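17 April 2018. Clallow sim, disc pick on the cabinet top

Reran the Vovley policy in the rendered room with the Franka. Target is the flat blue disc; the doughnut, cup and black remote-like thing stay in as distractors. 500 training demos, 100 eval episodes, 2 seeds.

Changed since last entry: approach height is now measured from the cabinet top instead of the arm base. Episode limit raised to 700 steps. Haque baseline gets the same limit or the comparison is useless.

Thin objects are still the weak point. The fingers have little rim to close on, and a small height error puts a tip into the wood. Contact friction left at default for now. Jondutton wants the full table by June.

To do: log fingertip clearance at every step, rerun seed 2 with shadows off. 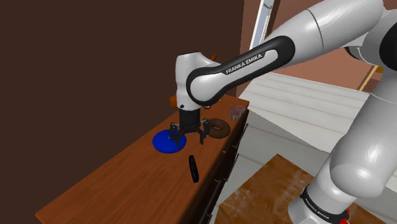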